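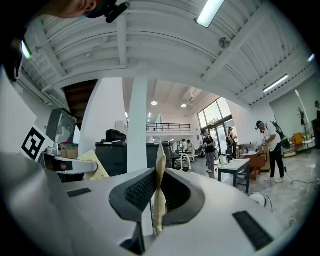 The strip of paper, with the stairs behind it.

Leonie Stöcker left notes everywhere that December, so when I came in on the Monday and saw a crumpled bit of beige paper I knew it had to be hers. Who else would write a clue on a strip that skinny and then scrunch it up?

I should explain about the game (sorry, I always start in the middle). Whoever was last out of the Stillavus building hid something, and whoever was first in had to find it before the kettle boiled. The prize was the good mug. I'd had the good mug once. Leonie had it so often that her lipstick had become part of the glaze.

So I read the strip. It said 19, in pencil, and then "under."

Under what? I stood beneath the big round lights and had a think. Under the stairs, obviously! They're brown wood with a dark slope underneath, just the spot where a person would shove a treasure. I got down on my hands and knees and found one dead moth and a Buschmann catalogue with 387 pages of door handles.

The kettle was muttering by then. I ran up to the mezzanine, leaned over the black railing and counted things. Panes of glass, beams, ribs in the ceiling. You can make anything come to 19 if you're desperate and you start from the right end.

"You've lost," said Pascal Haberkorn from the doorway, with all that green garden behind him and the morning coming in around his ears. He was eating a banana. Pascal never played, he only umpired.

"It hasn't clicked off yet."

"Have you tried the stairs?"

"I've been under the stairs, Pascal. There's a moth."

"No, on them," he said. "Count up."

Well, I counted up. At 19 I knelt and ran my fingers along beneath the lip of the tread, and there was a little key, stuck on with a blob of chewing gum (grey, and I hoped old). The kettle clicked.

I still don't know what the key opens. Leonie won't say, and she's kept the mug.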